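Outdoor Living Area Inspection Checklist, With Comments
Covered deck and lower patio, Deldale display home

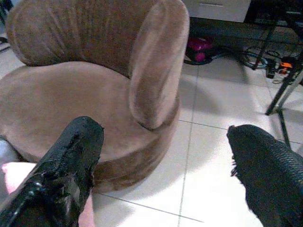 The deck at Deldale is due for its yearly going-over before the furniture comes out for the warm months. Work from the house outwards and finish at the garden steps. Mark each item OK, Fix or Replace, and write a comment for anything other than OK. Indoor pieces are not to be carried out to fill gaps in the setting. A brown velvet armchair with an upholstered base, where the fabric goes nearly to the floor, will draw up moisture from damp decking and the nap will mark. Only pieces with feet or open frames go outside.

Inspected by: Gleice Batista
Date: Aug 16, 2024
Job number: 2082

1. Decking boards

Boards sound, no soft spots underfoot: OK
Screws flush or below the surface: Fix
Gaps clear of leaves and grit: Fix
Coating intact: OK

Comments: 12 screws standing proud, nearly all of them along the edge nearest the sliding door. Drive them back down, and if they won't bite use the next gauge up. Gaps are packed solid under where the planters were. Use the plastic scraper. The metal one scratched the coating last time and we had to touch it up.

2. Handrail and balustrade

Rail firm when pushed and pulled at each post: OK
No splinters or lifting grain: Fix
Post brackets free of rust: OK
No furniture placed where a child could climb it to reach the rail: Fix

Comments: Rail needs a light sand on the west side, then oil. The storage bench was hard up against the balustrade again. It has been shifted to the house wall and should stay there. Please tell the stylists, they moved it back in July.

3. Steps and changes of level

Treads secure: OK
Non-slip strips stuck down full length: Replace
Edge of bottom step easy to see at dusk: OK
Step lights working: Fix

Comments: Strip on the second tread has curled at both ends. Replace all of them together so the colour matches. One step light out. Try a new globe before calling the electrician.

4. Outdoor rugs

Lies flat, no curled corners: Fix
Grip pad underneath, same size or slightly smaller: OK
Deck below the rug dry and free of mould: Fix
Clear of door swing and step edge: OK

Comments: The large Hulledis rug has one corner up, on the barbecue side. Turn it over and weight it for a couple of days in the shade. There is mould starting on the boards underneath. Wash down, let it dry fully, then relay. Rugs should be lifted after any long spell of rain and hung over the rail. This was not being done.

5. Shade sail and umbrella

Sail fixings tight, shackles closed: OK
Stitching sound at the corners: OK
Umbrella base heavy enough and sitting level: Replace
Umbrella closes fully and has a tie: OK

Comments: Umbrella base weighs 12 kg and is too light for that canopy in an open position. A 70 kg base has been ordered from Cakstead. Keep the umbrella down until it arrives. The tie is fraying but will do for this season.

6. Tables, chairs and cushions

Joints tight, no rocking: Fix
Glass top free of chips: OK
Cushion covers clean, zips working: OK
Cushion box closes and drains: OK

Comments: Two of the Górecki dining chairs rock. Tighten the bolts under the seat with the key taped inside the cushion box. Put the key back. Glass checked on all edges with a gloved hand.

7. Barbecue and heater

Hose free of cracks, soapy water test done: OK
Clear space to walls and screens as per manual: OK
Bottle upright and in date: Replace
Drip tray emptied: Fix

Comments: Bottle is past its test date. Swap it. Tray was full and has stained the paving. Try degreaser, otherwise leave it and cover with the mat.

Estimated cost of repairs, not including the umbrella base: $262

Items marked Fix to be done before the deck is reopened to visitors. Items marked Replace can wait on delivery, except the step strips and the gas bottle. Reinspect sections 3 and 4 once work is finished and initial next to each line.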